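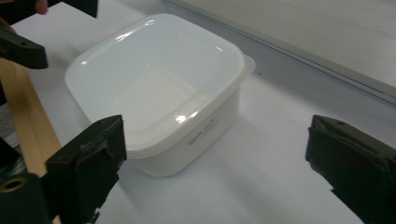

A pair of hand grippers, a plastic tub and a long November

Search this site Enter keywords Go

Bogdan Tomaszewski has been told many times this year that a robot will soon be putting away his dishes. He has spent most of his evenings since spring working on exactly that, and he doesn't believe it.

"I think it will put away one dish," he says. "One I picked out for it."

He and Cường Hà share a bay at Uner, a members' workshop that charges by the month and locks its big saws at nine. Their project is called Gromier. It consists of two black grippers worked by hand, one for the left and one for the right, which a person uses to do a small chore while the motion gets recorded. The recordings are supposed to teach an arm the same chore. The arm is still a drawing and a box of motors.

I went to see them expecting a sales pitch, which is what I usually get when I write about home robots. Hà did try for a minute or two. He said the recordings were the hard part and the arm would follow. Tomaszewski made a noise.

"He says that to everybody," Tomaszewski said. "Ask him how many recordings."

The answer is 2,000, or nearly that. Hà keeps the tally in a spreadsheet, with a column for the ones he would throw out. He wouldn't tell me the total in that column. The chore in most of them is moving a lidded food container, the square white kind, into a wire basket. Hà likes it as a starter object. The corners are rounded, the walls taper a little, and it has to be squeezed from both sides or it tips.

"You learn a lot from a bad grip," he told me. "With your own fingers you fix it before you notice. With these you feel how dumb a grip can be."

I asked whether he had learned anything that a person who has dropped a container didn't already know. He thought about it for longer than I expected.

"The angle," he said. "You want to come at it square to the sides. If you come in at the corner, it spins. I knew that in my head, sure, but I kept doing it wrong for a month."

The fingers are the third set. The first were printed too thin and bent. The second were stiff enough but slick, and they slid up the taper of anything narrower at the bottom, so the pads got a grippier face. Tomaszewski made those and is more willing to talk about them than about the rest of it. He went through his complaints in order: the pads scuff, the threaded inserts have to go in dead straight or the whole mount leans, and the cables get in the way of your wrists no matter where you route them.

"The wrists are the worst part of the job," he said. "You do this for two hours and you can't hold a fork." 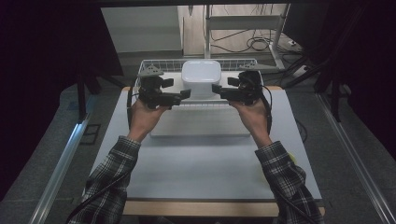
Both grippers at the container, with the wire basket around it. Plaid sleeves are not part of the design.

My trouble with projects like this one has always been the table. It is a nice plain table, pale and nearly bare, and the tub shows up at the same end of it with the basket where the basket should be. My kitchen doesn't look like that. The lids in my kitchen don't match the bottoms, and there's usually a spoon in the way. When I said so, Hà agreed with me, then argued anyway.

"You have to start where you can see what went wrong," he said. "If there are 100 things on the table, I can't tell you which one broke it."

"So when do you put the 100 things on?"

"When it works with one."

"And when is that?"

He looked at Tomaszewski, who was tightening something and didn't look up. "After the arm," Hà said.

There is a company called Justivley that has asked to look at their recordings, and I gather the two of them disagree about it. Hà would hand them over tomorrow. Tomaszewski wants to know what they'd be used for, and he wants it in writing. He worked for a packaging outfit, Begum, before he went back to fixing boilers, and he remembers a sorting line that was going to run itself by the end of the quarter. It had a man standing next to it the whole time he was there.

"Good machine," he said. "The man was better. He got the same pay as before and now he also had to watch the machine."

I asked why he stays with Gromier, given all that. He said he likes making the grippers. They're a good tool, he said, with a clean action, and he'd have been happy to stop there. The robot is Hà's idea.

Hà took this well. He's younger and has fewer sorting lines behind him, and he believes the arm will be moving by next November. He also believed it would be moving by this one. I wrote both dates down in front of him and he laughed and told me to put them in.

Before I left I asked to try. The grippers are heavier than I'd guessed, and I had to think about which hand was closing. I got the container up on my second go and set it down badly, half on the rim of the basket. Hà asked if he could keep the recording.

"Put it in the other column," Tomaszewski said.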